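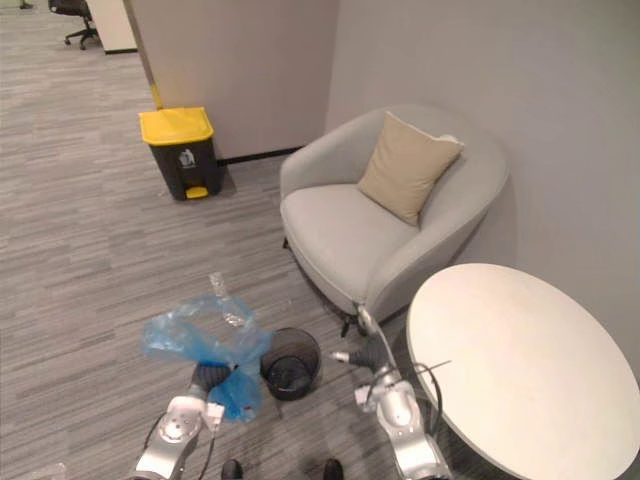 A two-armed robot holding a blue plastic bag over a mesh wastebasket in an office room.

Skillgate is a method for teaching two-armed robots long household and office tasks from human demonstrations. It was developed at the Mocanu laboratory in Incombe by Marjan Rashti and Jamshid Taheri, and was first presented on 12 January 2019.

Method

The method divides a task into short skills, such as reaching, grasping, lifting and releasing. Each skill is learned by a separate control policy. A smaller network, called the gate, reads the camera input and the joint positions and decides which policy should be active. Control passes to the next skill only when the gate's confidence stays above a set level for 6 consecutive readings. Each arm has its own gate – the two share one view of the room.

Training and evaluation

The original training set held 475 demonstrations recorded by human operators. Waste handling was chosen as the main test because thin plastic bags change shape when gripped and are difficult to model in advance. In the published evaluation, the robot made 200 attempts in furnished rooms that were not used for training. Most failures occurred at the release step, when the gate switched too early. A revised version, issued in March, added 2000 simulated transitions between skills and reduced errors of this type.

Limitations

Skillgate requires the boundaries between skills to be labeled by hand. A later variant, Sidwood, estimates these boundaries automatically but needs more training time.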